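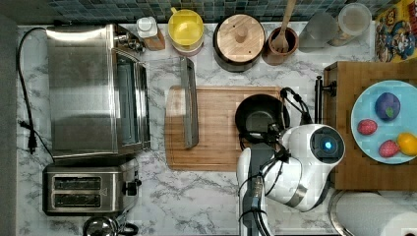 3.2 What lives on the counter

I went into the Lelthorpe kitchens expecting mess, and what I found was parking. People leave things out because they mean to use them again soon, and then the spot hardens into an address. Figure 1 is a fair case: toaster oven and toaster share the left side, the containers and the utensil holder stand along the backsplash, and the big cutting board gets the middle. I call that middle patch the landing zone - it's where a pan or a knife ends up between jobs.

Saimi Heinonen and I coded 680 counters this way, and I'll admit we argued over plenty of them (is a plate of toy fruit storage or decoration? We went with display). Hubert Walczak wanted a separate code for cords, and I gave in by July.

Figure 1. A marble counter with appliances at left and a cutting board as the landing zone.

The landing zone moved far less than I'd guessed, even in the smallest kitchens.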